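About Us

Hi, I'm Ntombi Cele, and I run Sarton, a small reading and writing school for people who work in health care. Nurses, physios, paramedics, a couple of retired GPs, one very funny hospital pharmacist. We read books about medicine and illness together, we talk about them at length, and then (this is the bit people get nervous about!) we write something of our own.

I was a ward nurse for a long time before any of this. I kept a notebook in my locker and wrote in it on my breaks, mostly grumbles, sometimes a patient's turn of phrase that I didn't want to lose. I never thought of it as writing. Then a friend lent me a surgeon's memoir and I read it in one go on my days off, and after that I read every doctor's and nurse's and patient's book the Avesley library could get in for me. I wanted to talk to somebody about them, so I put up a notice at work and 2 people came. We met in my lounge room and argued about whether a doctor should ever write about a patient who has died. I still don't know what I think about that one.

We kept going, and in September we took on proper rooms above the old Steyn building in Avesley, up the back stairs. Come in by the side door, the front one sticks.

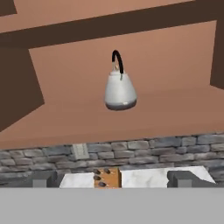
Our main course is called Case Notes and it runs over a school term, in the evenings. You get a reading list, which I change every term because I get bored, and a short piece to write between sessions. The limit is 1000 words and I'm strict about it. Most of us were trained to write things down quickly and leave ourselves out of it, so the first few pieces tend to come out sounding like a handover. That's fine, mine did too. By the middle of term people have usually loosened up and there's some lovely stuff being read out.

There's also a longer course for anyone who has finished Case Notes and has something bigger on the go. For that one the limit goes up to 2000 words and we spend a whole evening on each person's piece. It's hard work and a bit exposing, and it's my favourite thing to teach.

A word on privacy, as I'm asked about it in nearly every email. We change names, places, ages and anything else that could point to a real patient, and we do it before a piece is shared with the group. If you're not sure whether something is disguised enough, ring me and we'll go through it together. What's read out in the room stays in the room.

We put out a little collection of students' work too. It's called Nivutine, a made-up drug name one of the first group used in a story about a night shift, and the rest of us liked it so much we pinched it. The latest one came out in November 2022, with a piece in it about a hospital car park that I've reread more times than I can count. Copies are at the desk, or I'll post you one.

You don't need a degree in anything, and you don't have to be working at the moment. Carers are very welcome as well. If you'd like to sit in on an evening before you sign up, send me a note through the contact page or leave a message on extension 1455. I teach most evenings, so I'll ring you back the next morning.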